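Zesis 80 Clear Shelf Liners: Review
Posted June 2021 by Reece Pearce
Filed under: Kitchen, Storage

I bought these liners in February, shortly after we moved into a small rental with a small kitchen. The fridge is white and the freezer compartment sits at the top. I wanted something that would wipe clean and that I could trim with ordinary scissors.
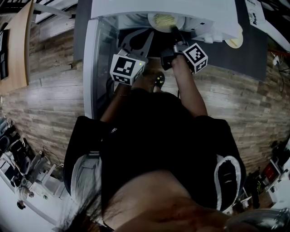
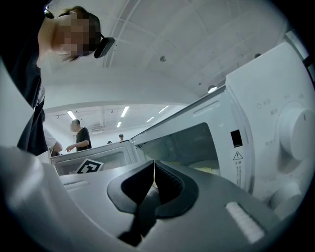 The Zesis liners come as a pack of 8 sheets, rolled up in a cardboard tube. Out of the tube they curl badly. I put them under a stack of cookbooks overnight and most of them were flat by morning. Two of them needed a second night.

Cutting is easy. There is a faint grid on the back, and if you follow it you get a straight edge. I used three sheets in the fridge and two in the drawers, and kept the rest as spares. Measure your shelves at the front and the back before you cut. Mine are narrower at the back, and I wasted half a sheet finding that out.

Grip is good on glass and fair on plastic. Plates stay where you put them. A heavy jar will drag the liner forward if you pull it out fast. The Grimshaw liners I had in my last apartment held better, but they were cloudy and soaked up the smell of onions. These have not picked up any smell so far.

For cleaning I use warm water and a little dish soap. Soy sauce came off without trouble. Beet juice left a pink mark that took three washes to fade. The label says not to put them in the dishwasher, and I haven't tried it.

My neighbor Shona Mahuika has the Stukonier version, which is thicker and sold by the roll. She likes it for the pantry. In her fridge the edges lifted after a few weeks, and mine are still lying flat.

One complaint: the corners are square and most fridge shelves have rounded ones. You have to round them off yourself or they ride up and catch on things. A paper template would have been useful.

Pros: clear, easy to cut, no smell
Cons: curled when new, slides a little on plastic

Rating: 8 out of 10. I would buy them again for the fridge. For deep drawers I would get something thicker.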